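Sorting the utensil drawer: notes from the December kitchen morning

The spoons and spatulas came first, tipped out on the table and sorted into bins. 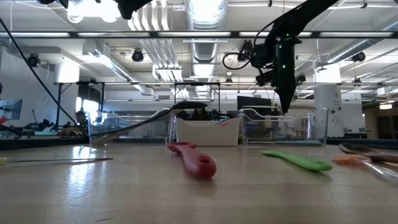 What we did

The December kitchen morning at Cusley Hall was given over to the utensils. Members will know the drawer to the left of the cooker, the one that has to be opened with one hand pushed flat inside it. It was last cleared properly in 2007, when the hall kitchen was refitted, and things have been going into it ever since.

Marleny Guzmán led the morning. She asked us to take everything out before deciding anything, and to work in small batches. Each batch went on the table, and each piece was picked up, looked over and put in a bin. The method is slow at the start and gets quicker once you have handled a few of the same sort.

We used clear bins and a white one, all of them already in the store cupboard. Clear bins are better if you have the choice. You can see what has gone in without lifting anything out, and at the second stage that saved us a good deal of rummaging. If you only have solid ones at home, put a strip of masking tape on the front and write on that.

How to divide them up

There was some discussion over whether to sort by material or by use. Efraín Bermúdez was for material, and in the end we went his way, for the following reasons.

Plastic spoons and spatulas belong with the non-stick pans. They should not go near the old steel pans, which get very hot and will soften an edge left resting on them. Check plastic pieces along the front edge and where the handle meets the head. If the edge is rough or has started to flake, the piece should go.

Metal spoons can be used with the steel pans and the stockpots. They must stay away from the non-stick. We have lost two frying pans to metal spoons in the last few years and would like to keep the ones we have.

Skewers need a place of their own. Loose in a drawer they work their way to the back and catch your fingers. At the hall they now live in a tall lidded tub on the shelf over the fridge, points down. At home a long jar or a cardboard tube with one end taped will do just as well.

Long serving spoons were the awkward ones. Most of them are too long for the drawer if it is to shut, and they tip over a short bin. They have gone into the deep crock by the serving hatch, where they are handy for lunches anyway.

Hang what you can

Plenty of plastic spoons and spatulas have a hole near the end of the handle, and it is a pity not to use it. We have put up a rail with 6 hooks on the wall beside the cooker, bought from Tireck in the high street. The pieces in daily use go there. Please put them back on the rail after washing – the drawer is now for spares only.

Bright colours help on a rail. You can ask someone to pass the green spatula from across the kitchen and get the right one first time. Marleny would like us to go further and use one colour for raw meat and another for everything else. This will be raised at the next kitchen meeting, so please think it over.

Washing and looking over

Everything that was kept was washed in hot soapy water, rinsed and left to dry on tea towels before being put away. Dark marks on the bowls of metal spoons mostly come off with bicarbonate of soda and a damp cloth. Leave the paste on for a quarter of an hour and rub gently. Where a mark will not shift after two goes we have left it alone.

Wooden spoons were not part of this session and will be done in the spring with the chopping boards.

What is left over

Sound pieces that we had no room for are in a box under the coat pegs. Help yourselves and put something in the tin if you wish. The tin stood at £315 when last counted and goes towards the new kettle. Anything left in the box at the end of the month will go to the Phan Street charity shop.

One potato masher with a blue handle has been claimed by two households. It is in the office until they have spoken to each other.

Next time

The next kitchen morning will deal with baking tins and cooling racks. We start at ten and finish by half past twelve, with soup afterwards. Bring an apron and, if you have one, a stiff brush. Anyone who borrowed the large Sustuvberg roasting tin in the summer is asked to bring it back, even if it needs a scrub.

Cusley Hall Kitchen Newsletter | Contact: the hall office, extension 2941 | © Cusley Hall | Back to top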